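Monthly check, cup and rack bench, Skorcombe kitchen
Sheet 1719, April. Filled in at the bench, before the breakfast rush.

Arms secure on the front rail: OK
Drip tray under rack: OK
Cable runs clear of walkway: OK, see comment 2

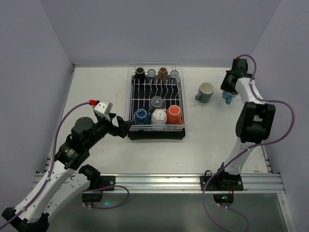
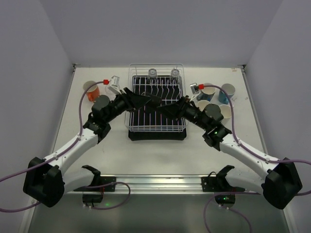

Comments

1. Wrists! Three of us have stopped wearing supports since the arms took over racking. I'd sign this sheet for that alone.

2. Purple cables: keep trolleys well back from the right-hand side. Jireš clips are on order.

3. Stop button tested at 15 paces' shout, so one person calls and one presses. Worked first time, lovely.

4. Chipped cups still need human eyes. Whoever was on the sink is now on checking, and breakages are being spotted much sooner.

5. New starters want to help the arms along. Please don't reach in! Stop first, then reach.

6. Stemen training card: two still to sign.

Result: PASS. Next check due at 800 run hours.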